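Grip lost mid-transfer in the kitchen sim, appliance ends up in the sink. Anyone else?
Board: Home and Kitchen Manipulation > Faults and Safety

Posted by ucengelbrecht, Jun 14, 2024
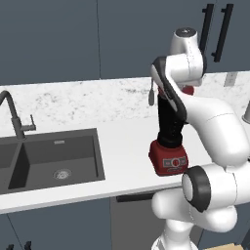
Brodie Pryor: Before anybody starts on the friction numbers, could you tell us whether the arm threw a fault when it lost its grip, or whether it just carried on as though nothing had happened? For me those are very different problems, and the second one would keep me up at night.

ucengelbrecht
Hi Brodie, and thank you for jumping in so quickly! It carried on. No fault, no warning, nothing at all in the log except a cheerful little "place complete" a moment later. I should have said so in the first post, but I was so fed up by then that I put the thread up and went to make tea.

Let me back up and tell it properly. We run the Henao kitchen in simulation before anything goes near the real counter in our lab. The job is to pick up the small appliance with the red base from above, lift it, carry it along the counter past the sink, and set it down on the far side. We have done this more times than I'd care to admit, and it had been going so nicely that I'd started using it as my demo for visitors. Then last week I let a long batch run overnight, 3040 transfers with small changes in the starting pose, and when I came in there were five where the appliance had slipped out during the carry and finished up in the sink. Every one of those five was marked as a success.

I know five is a small number next to the whole batch, and I can already hear somebody telling me so. But the real sink has water in it most afternoons, and the real appliance has a cord.

yhon_cusi
I'll be that somebody, sorry! Five out of a batch that size is pretty decent for a top grip on a tall round body with all the weight down at the bottom. It swings. Any time you start or stop the sideways move, the base wants to keep going and it pries at the fingers. We had the same trouble at Brollemmont with a tall canister, and slowing the first part of the carry made nearly all of it go away. I'd try that before I lost any sleep. What's your acceleration limit?

ucengelbrecht
Yhon, no need to be sorry, I was hoping you'd turn up. The limit is whatever came with the Trodico planner profile, and I'm a bit embarrassed to say I have never touched it. I'll look when I'm back at my desk. And I do think you're right about the swing, because all five drops came early in the carry, right after the arm changed direction.

Brodie Pryor
I agree with Yhon about the cause and I disagree with him about the sleep. Slowing down makes the drop rarer. It does nothing for the fact that the arm let go of a countertop appliance over a sink and then reported a good job. How does it decide that the place is complete?

ucengelbrecht
By where the gripper is, I'm afraid. If the wrist reaches the target pose and the fingers open, it's complete. I wrote that check two years ago for a foam block and never went back to it. You may all throw vegetables.

Lizeth V
No vegetables from me, I've shipped exactly the same check. (Mine was for mugs, and it was in a customer's break room, and we will leave it there.)

What helped us was watching the finger opening all the way through the carry. If you're holding something, the fingers stop at the width of the thing. If they close past that width, you've lost it, and you can stop the arm right then, well before the place. It's only a few lines and you already have the signal. On the Berklow grippers you do need to filter it a little or you'll get false stops every time the arm brakes, and that'll drive you up the wall.

yhon_cusi
Careful with that one in simulation though. The simulated fingers stop dead on contact, so the width is beautifully clean, and then you get to the hardware and the pads squash and everything you tuned is off. I'd take the object pose from the simulator for scoring and keep the finger check for the real arm.

Lizeth V
Hmm, I don't love that. If the code that decides "I'm still holding it" is different in the two places, then your overnight batch isn't testing the thing that will be running next to people. I'd rather have a clumsy check in both. Use the object pose as well, by all means, to find out how often the clumsy check gets it wrong.

yhon_cusi
Okay, that's fair. Both, then, with the pose only for grading. I still say fix the acceleration first.

jhair.salazar
Coming at this from the dull end: why does the path go over the sink at all? I'd mark the basins as a keep-out area for anything with a plug and make the arm carry it around the front, low over the counter. It costs you a couple of seconds. And on the real setup, please unplug the appliance for every trial, whatever the software says.

ucengelbrecht
Jhair, it's unplugged, and it's going to stay unplugged, I promise you that much. The keep-out is a lovely idea, though I'm worried about reach, as the arm is already folded up quite tightly when it has hold of the appliance. I'll try it tonight along with the gentler start and Lizeth's finger check, and I'll run the same starting poses again so we can compare. Visitors will have to make do with the foam block until then.

Brodie Pryor
Run them one change at a time, if you can stand it. And post the finger widths from the five bad ones, I'd like to see how early it shows.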